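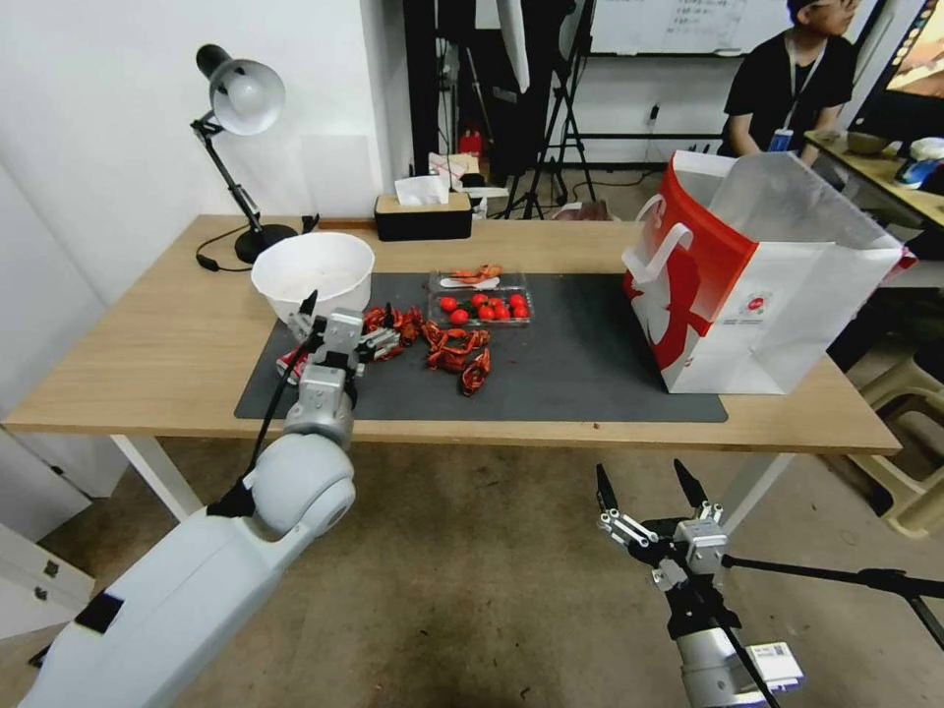

Crayfish, according to Rosine Vidal, should never be eaten at a table anyone cares about, and she would like it known that she has said so since January. Olga Antunes has heard this and carries on at her table with the light top and the white legs.

Antunes writes a newsletter on takeout with 2285 subscribers, most of whom, she suspects, signed up for a discount. Her subject is the part after dinner, when the shells are lying about and people remember phone calls they have to make.

"Everybody reviews the food," she says. "I review the mess. It's a less crowded field."

Her position on mats is firm. She bought her dark gray one for 36 dollars and considers it the only piece of dining equipment she owns. "A tablecloth absorbs things and then holds a grudge," she says. "You wipe a mat."

She is less settled on containers. A clear plastic one can hold the cherry tomatoes, and she admits that some end up back in the refrigerator, looking hopeful, until somebody throws them out. The big white bowl is meant for shells. Guests ignore it and put the shells down wherever their hands happen to be.

"I've stopped pointing at the bowl," she says. "I had one guest thank me and put his napkin in it."

The paper bag, she thinks, gets too little credit. She keeps the sturdy ones with handles, and in her kitchen a bag may serve 20 more days as a recycling bin before the bottom gives up. Vidal calls this hoarding. Antunes calls it a system, though she concedes there are a lot of bags behind the door.

And the smell? She has tried lemon, vinegar and an open window. "The window is good," she says. "Take the shells out the same night, that's really all of it. I forget about one time in three."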